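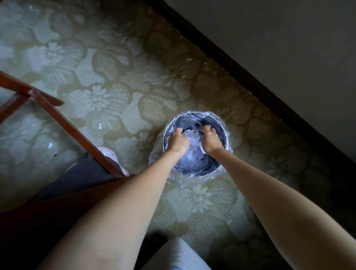 4. Setting up your sleep and night sweat log

Welcome to the fun part! Your Relia wristband is charged and paired, so now you get to teach it what a normal night looks like for you. Plan on fifteen quiet minutes before bed.

4.1 Start a new log

1. Open the Relia app and tap Journal, then New Log.
2. Choose Night Temperature. (Daytime Flushes is a separate log, covered in section 5.)
3. Enter your usual bedtime and wake time. If you work shifts, turn on Flexible Hours and skip this step.
4. Put the band on the wrist you don't write with, one finger's width above the wrist bone.
5. Hold the side button until it buzzes twice. You're recording!

Note: The band needs 17 nights to build your baseline. Until then the chart stays gray, and that's fine. Keep wearing it!

4.2 Mark a night sweat

1. When you wake up warm, press the side button once. No need to find your phone or turn on a light.
2. In the morning, open the log and rate each mark from 1 to 5.
3. Add anything you'd like to remember: a late coffee, a glass of wine, a heavier blanket, a new supplement. These little notes are gold when you look back over a month or two.

Note: Pressed the button by accident? Swipe left on the mark and tap Remove.

4.3 Share your log

1. Tap Share, then Summary.
2. Pick a date range. The band stores up to 500 marks, and older ones move to your Sisay account if you have one.
3. Save the file or print it for your next appointment.

Brodie Costigan, who wrote our chart screens, suggests printing the weekly view. It fits on one page and it's so much easier to talk through!

CAUTION: Relia does not diagnose any condition. Don't start, stop or change a medicine or hormone treatment based on your chart. Call your doctor if night sweats come with fever, weight loss or bleeding after menopause.

CAUTION: Take the band off if your skin turns red or itchy. Wash the strap with mild soap and let it dry fully before wearing it again.

If the band shows code 169, the sensor can't read your skin. Wipe the back, tighten the strap one notch and repeat step 5 of section 4.1.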